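Flanulum gripper project, fault review
Minutes, Sunday session, Tadthorpe office

Chair: Hamish Pomare
Present: mechanical, software and safety leads; one operator; Goltitham by phone for items 1 to 3
Apologies: Harawira

1. Minutes of the last meeting
Accepted with one correction. The spare pads are held at Goltitham, not Tadthorpe.

2. Fault report: loss of grip on bottle task
The operator reported that the hand-held gripper released a part-filled bottle during a lift in May. The bottle landed on its side on the table. The cap held. No injury, no spill, no damage to the gripper.

The log shows the close command was still active at the time of release. Finger opening reads 4 mm wider than the commanded value for the last 200 ms before the drop. Software lead confirmed that no stop or fault code was raised. The operator had no warning.

3. Work on the task
The bottle task uses an upright drink bottle with a screw cap, gripped from both sides at the label or below it. Mechanical lead went through the finger and pad arrangement.

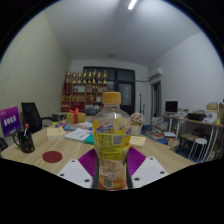
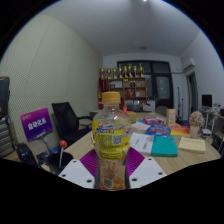
Ribbed pads, one each side of the bottle.

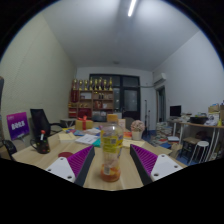
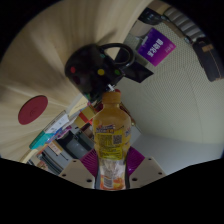 Discussion moved to cause. Two were put forward.

(a) Pad wear. The set in use at the time of the drop had passed 2,000 cycles. The change interval in the work sheet is given in weeks and takes no account of use. Mechanical lead considers this the more likely cause.

(b) Slack in the left finger mount. One screw was found under torque at the check after the drop. It is not known if it was loose beforehand. Goltitham has seen the same on its own unit and now marks the screw heads with paint.

The chair asked if a wet bottle could explain the drop. The operator stated that bottles are wiped before each run but that this is not written down anywhere. Left open.

Goltitham left the call.

4. Safety
The safety lead's concern is the missing fault code. A gap between commanded and measured opening should raise an alarm whatever the cause. Proposed limit is 2 mm held for 50 ms. Software lead thinks this will give false alarms on soft bottles and asked for time to run old logs against it. Agreed.

Until the alarm is in place:
Plastic bottles only, caps on. No glass.
Lifts to stay over the table.
Operator to stop after any slip, including a slip where the bottle is not dropped, and enter it in the log.

The operator asked if small slips had been going unrecorded. Software lead has found 6 in the logs that match the same pattern, none entered by hand. The chair noted that the log form has no field for them.

5. Actions
Mechanical: fit new pads, mark screw heads, re-torque both mounts. Old pads to be bagged and kept for measurement.
Mechanical: change the pad interval in the work sheet from weeks to cycles. Figure to be agreed with Goltitham.
Software: run the proposed limit against all stored logs and report the false alarm rate.
Safety: add a slip field to the log form, and a line on wiping bottles to the work sheet.
Chair: send the fault report to Harawira for comment.

6. Any other business
The torque driver is due for calibration. Mechanical to book it in and borrow the Goltitham one meanwhile.

Next meeting to be set once the log results are in. Meeting closed 4:10 p.m.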